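Teaching the second arm

March 30, 2023

The second arm finally has its own base plate bolted to the board, so this week I went back to teaching by hand. The first arm has been running the Kuvelora routines since winter and I left it alone. All the work below is on the second one, the one with the narrow black parallel gripper.

My setup is the same as before. Brown paper over the tabletop, blue tape in a grid. I write down where things start by square, and when I bump a tray I can put it back close enough. I went through two rolls of tape on this board and would still do it again.

There are two ways I record a demonstration. One is to put the arm in free mode, hold it by the wrist and walk it through the motion. The other is to jog it from the teach pendant and save points as I go. Hand guiding is faster and the paths look more natural, but my hand shakes right at the end, where the fingers have to close on something small. The pendant is slow and dull and gets the last half inch right. I now do the long moves by hand and the final approach from the pendant -- Stotuleck, the program I use for logging, doesn't care which one the points came from. 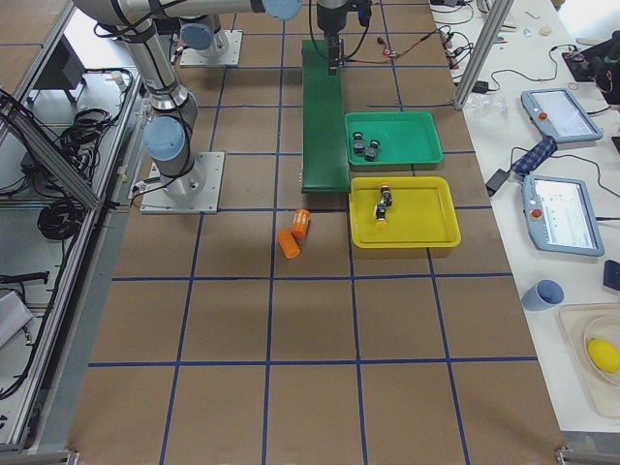
The task I care about most is moving the small black parts out of the green tray. They are awkward to grip. If two of them touch, the fingers push one while closing on the other, and then I have a bad recording to delete. As of last night I have 403 demonstrations saved and 278 that I would keep. Most of the rejects are from the first two evenings, when I was letting go of the wrist too early.

Cables are the other problem. The thin wires at the wrist trail off to the right, and when I turn the wrist too far by hand I can feel them pull. I stop there and start the take over. A proper clip is on order from Fagundes and should be here in April.

One thing I changed is where I keep the pendants. Both of them now lie on the white side table, next to the trays, with the red buttons where I can reach them. Before that I had one on the far side and had to lean over the board to get to it, a bad habit with two arms on the same table.

Next I want to record the same moves at three different tray positions and see how much the playback drifts. After that the board goes to Sutville for a couple of weeks, and I'll have to tape the grid again when it comes back.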